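Capítulo 3
O armazenamento dos grãos depois da colheita

Quando se fala de agricultura, muitas pessoas pensam primeiro na semente e na chuva. Este capítulo trata de uma etapa menos conhecida, que começa no dia em que o grão sai do campo. Uma boa colheita pode perder o seu valor em poucas semanas, se o produtor não cuida da umidade e da temperatura do local onde guarda o produto.

O grão colhido continua vivo. Ele respira, consome uma parte das suas reservas e liberta calor e água. Se a massa de grãos está muito úmida, esta respiração fica mais rápida, o calor aumenta e aparecem os fungos. Por isso a secagem é feita antes do armazenamento, e não depois. 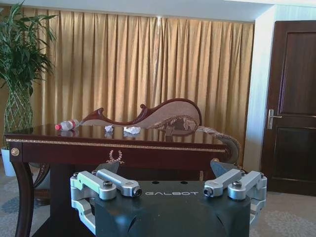 3.1 O caso da cooperativa de Nyanda

Para acompanhar os conceitos, vamos usar ao longo do capítulo os dados da cooperativa de Nyanda, recolhidos pela agrônoma Janaína Aguiar. A cooperativa reúne 26 famílias e guarda principalmente milho e feijão. Em julho, o armazém recebeu 2527 sacos de milho, dos quais 1564 já estavam secos na chegada. Os outros passaram primeiro pelo terreiro, onde ficaram até 3 dias ao sol — um prazo que depende, naturalmente, do tempo e da espessura da camada.

O leitor deve reparar numa dificuldade comum. Os lotes secos e os lotes úmidos chegam ao armazém na mesma manhã, e existe a tentação de os juntar. Quando isto acontece, a água passa dos grãos úmidos para os secos, e o lote inteiro fica exposto ao risco.

3.2 Umidade de equilíbrio

Chamamos umidade de equilíbrio ao teor de água que o grão atinge quando fica bastante tempo em contato com um ar de temperatura e umidade constantes. Se o ar é mais seco do que este ponto, o grão perde água; se é mais úmido, o grão ganha água.
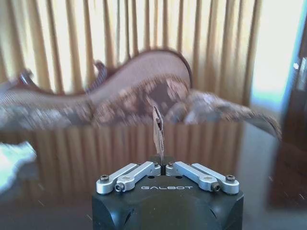
Figura 3.2 — Garra mecânica com barras de alumínio e a inscrição GALBOT.

O conceito explica também por que o armazém não deve ser ventilado a qualquer hora. Na estação das chuvas, o ar da madrugada pode devolver ao milho a água que a secagem retirou. Na seção seguinte, preparada com Kelly Holanda, veremos como escolher as horas de ventilação e como registrar as medições numa ficha simples.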